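Home Laundry Mending Sewing Basics Contact

Folding soft, ribbed fabric with a piped edge

Last updated 2019-10-10

If you have ever taken a soft ribbed cloth out of the basket and wondered how on earth it got so crumpled, you are in good company. I learned to fold these from my neighbour in Piltness, who had a cupboard full of them and never seemed to hurry, and I have been doing it her way ever since (with a few changes of my own, I must admit).

Start by finding the piping. It is the firmest part of the whole cloth, so it makes a lovely guide for your fingers, and it is much easier to follow than a plain hem. Lay the cloth on a table or a made bed, pinch the fabric right beside the piping, and give it a gentle shake. Don't tug at the trim itself – the stitches underneath can pop, and putting them back is a fiddly evening's work.
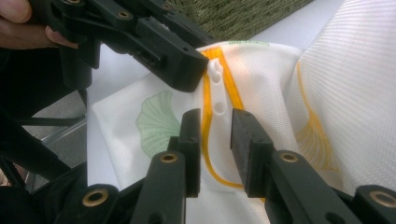 Once you have hold of the edge, work along it a little at a time, smoothing the ribs towards the middle with the flat of your other hand. Ribbed knits stretch more one way than the other, and you will soon feel which way yours likes to go. Let it settle before you fold. I usually put the kettle on at this point!

Now bring one piped edge across to meet the other, with the trim lying side by side instead of stacked, or you will get a fat ridge down one side of the pile. Fold in half again the other way, then into thirds if your shelf is narrow. Mine is, as I live in a flat with very little cupboard space.

For deep creases, a cool iron through a clean tea towel does nicely. Go round the piping and leave it alone. Walid Dabbas wrote to me last November to say he hangs his over the bath for a while after a hot shower, and I have tried it 2 or 3 times since with good results.

Store them with the folded side facing out, and they will slide off the shelf one by one.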